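# Gunn Street Food Hall: your questions, answered

We're so glad you want to know more! Since the plans for the old Drekden Dairy building went up in the front window, people have been stopping us on the sidewalk to ask about it (please keep doing that). These are the ones we hear most.

**What's going into the dairy building?**

A food hall on the ground floor, with 20 stalls, shared seating in the middle and a bar along the Gunn Street side. Upstairs will be small offices and a community room. The old loading dock becomes a covered patio, and we can't wait to see that part finished, as the light back there in the late afternoon is gorgeous.

**Are you tearing anything down?**

Only the cinder block shed that was added at the back. The brick walls, the roof trusses and the painted DAIRY sign all stay. The sign is getting cleaned and touched up by hand, in its original blue.

**When does it open?**

We're aiming for May. The bakery and the coffee stall want to start early, so you may be able to get a cup and a roll through the side door before the rest of the hall is ready. We'll post it in the window when we know.

**Who are the tenants?**

Bruseo is our anchor! If you've eaten their wood-fired flatbreads at the summer street fair, you know why we're excited. They'll have the big corner space with the oven. We also have a noodle counter, a cheesemonger, a produce stand, a butcher and a taqueria signed up, and talks are going on for most of the other spots.

**I make food at home. Could I get a stall?**

Maybe so! We kept 2 of the stalls as short-term spaces, rented by the month, for people who are trying out an idea. You'll need a county food permit and your own liability insurance, but the sink, counter, hood and cold storage come with the space. Ask for the starter stall packet at the leasing office.

**What will the hours be?**

The hall opens at 7 in the morning for coffee and breakfast and closes at 10 at night. Each stall picks its own hours inside that window, so the butcher will probably be dark by dinnertime while the bar is just getting going.

**Where do I park?**

The lot behind the building is shared with the hardware store and is free for the first two hours. There's more parking in the Somano garage, a short walk up the hill. We're also putting in bike racks by both doors, and the bus stops right out front.

**How many people can sit down?**

There are seats for 200 inside, plus whatever we can fit on the patio when the weather's good. High chairs will be stacked near the restrooms, and every row has spots where a wheelchair can pull right up to the table.

**Is the whole place accessible?**

Yes. The Gunn Street entrance is level with the sidewalk, the aisles are wide, and there's an elevator to the second floor. The patio has a ramp from the parking lot side.

**Can I bring my dog?**

On the patio, absolutely, on a leash. Inside it's service animals only (county rule).

**Can my group use the community room?**

We hope you will! It'll be free for schools and neighborhood groups in the daytime and rented by the hour in the evening. There's a sink, a long counter and folding chairs. Bring your own coffee, or better yet, buy it downstairs.

**Will construction close the street?**

The sidewalk on our side is closed while the new windows go in, so please cross at the light. The street itself stays open, apart from short stops when a truck is backing in.

**Will there be live music?**

Acoustic sets on the patio, ending early enough that the folks across the street can get some sleep. If you play, leave us your name at the office! 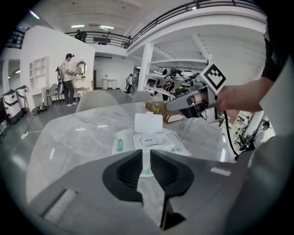 Electric instruments are fine too as long as you can keep the volume down, and we have a small amp you can borrow. Sign-up sheets for the first month of sets are at the leasing office, next to the stall packets.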